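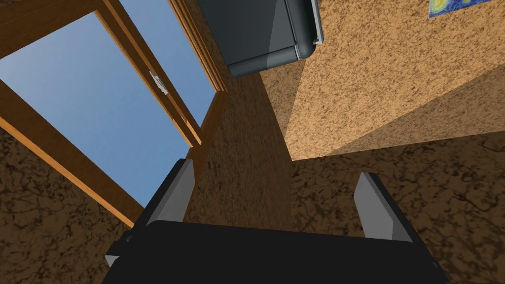
Orçamento para a garra: comprar já ou esperar até novembro?

vsydorenko
Olá a todos! Finalmente aprovaram-nos a verba, 2,639 mil euros para a parte da garra, e estou que nem posso. Andámos meses só em simulação, com a garra de dois dedos a trabalhar numa divisão virtual (janelas, fechos, eletrodomésticos), e agora queremos passar uma parte disso para o laboratório. Tenho duas propostas em cima da mesa: a Gristell, com dedos paralelos e suporte incluído, e a Doler, que fica 696 euros mais barata mas traz os dedos à parte. Alguém já comprou a uma destas?
Vsevolod Sydorenko

marta_cnc
Parabéns pela verba! Temos uma Gristell há 3 anos e estou muito contente com ela. Pergunta só o preço dos dedos de substituição antes de assinar, que nós esquecemo-nos e foi um susto.

tiago.r
Eu discordo um bocado. Com esse dinheiro ia para a Doler sem pensar duas vezes e punha a diferença em peças e num bom cabo. Os dedos imprimem-se, ainda por cima com a forma que quiserem.

marta_cnc
Imprimem-se, sim, mas depois alguém tem de os desenhar, medir e refazer - e essas horas também saem do projeto. Numa equipa pequena eu não ia por aí.

vsydorenko
Somos 2, portanto pequena é favor! Mas a ideia dos dedos impressos agrada-me bastante. Na simulação o mais chato é o fecho da janela, uma peça pequenina, e dava jeito experimentar pontas diferentes.

peixoto_automacao
E o IVA, os portes, a flange de adaptação ao braço? Já vi muita proposta "barata" engordar na última página. A Melnychuk vende as flanges em separado e responde depressa aos emails. Outra coisa: se o simulador é o Protance, vê qual das garras já tem modelo pronto. Fazer um de raiz come-te semanas.

vsydorenko
É o Protance, sim. Não me tinha lembrado disso! O modelo que usamos é genérico, vou ver logo à noite.

tiago.r
Mantenho a minha, mas o peixoto tem razão nos portes. E não esperava por novembro, fica-se o ano inteiro a olhar para o ecrã.

vsydorenko
Pedi agora as duas propostas revistas, com flange e dedos de reserva discriminados. Quando chegarem ponho aqui os valores linha a linha. Marta, lembras-te de quanto tempo demorou a vossa entrega?

marta_cnc
Já não sei ao certo, vou procurar a guia e digo-te.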